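Stallevley market votes to keep the mandarin, drop the sticker

STALLEVLEY – Shoppers at the covered market on Remton Street will soon have to tell one piece of fruit from another using only their eyes, a skill the market's management believes most of them still have.

Starting in June, the 2000 or so small adhesive labels that pass through the building on an ordinary morning will no longer be welcome. Stallholders agreed last week to stop selling loose citrus with stickers on the peel, after a long meeting that began at 7 p.m. and ended when the heating went off.

The complaint is an old one. The labels do not break down in the town's compost, and the compost plant at Brista has been sending back loads that look, in the words of its most recent letter, "festive." The plant sifts the finished product twice and still finds labels in it. Gardeners who buy the stuff by the bag have reported tomatoes growing happily next to the logos of three different shipping companies.

The plant has now put a price on its patience. Any load from the market with visible stickers in it will carry a $300 charge, payable before the truck leaves. The market had two such loads in the spring and paid for neither, which is understood to have sharpened the tone of the letter. 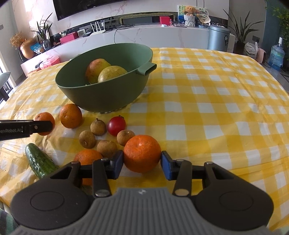

What changes for shoppers

Very little, if all goes well. Mandarins, oranges, lemons and grapefruit sold loose will come without labels. Fruit in nets and boxes can keep whatever is printed on the net or box. Apples have been left out for now, the apple sellers having sat together at the meeting and voted the same way on everything, including the time of the coffee break.

Prices and growing regions will move to a card at the front of each stall. The cards must be readable from a normal standing distance, a rule that took up most of an hour. One early draft called for letters "the height of a thumb," and was withdrawn after people started holding up their thumbs.

Checkout may be slower at first. Several stalls use the number on the sticker to ring up the sale, and their staff will now have to know a mandarin from a clementine. The market is preparing a sheet with pictures. It has already been through one correction, when a clementine seller pointed out that both pictures were of the same fruit.

The stalls will still get stickered fruit from wholesalers, at least until the Marinescu warehouse outside town finishes changing its packing line. Until then the labels have to come off by hand before opening, and they go in the trash. Traders say it is dull work and hard on the fingernails. One stall has offered free fruit to anyone under 12 who will come in and peel labels before school. The market has asked the stall to stop offering this.

Not everyone is pleased. Some regular customers say the sticker was the only way to know where a mandarin came from, though few of those asked could say where their last one came from. Others worry about marks and scars on the peel, which a label can cover nicely. The market's answer is that a scar on the skin does no harm to the inside, and that anyone who wants perfect fruit is welcome to buy the wax kind at the gift shop by the north door.

There is also the matter of the refrigerators. For years, families in Stallevley have stuck their fruit labels to the fridge door, the bottom of the kitchen table or the family dog. A display of older labels, some from brands long gone, will go up near the entrance this summer, and people are invited to bring in their own. Dogs should stay outside.

The rule will be looked at again after one season. If the Brista plant is happy, the market may turn next to the rubber bands on the scallions – a subject that came up briefly at the end of the meeting and emptied the room.
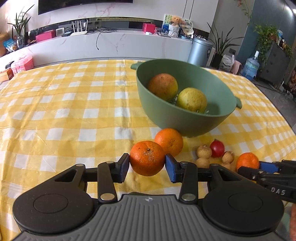
Mandarins and a green bowl. A scar on the peel does not affect the fruit inside, the market says.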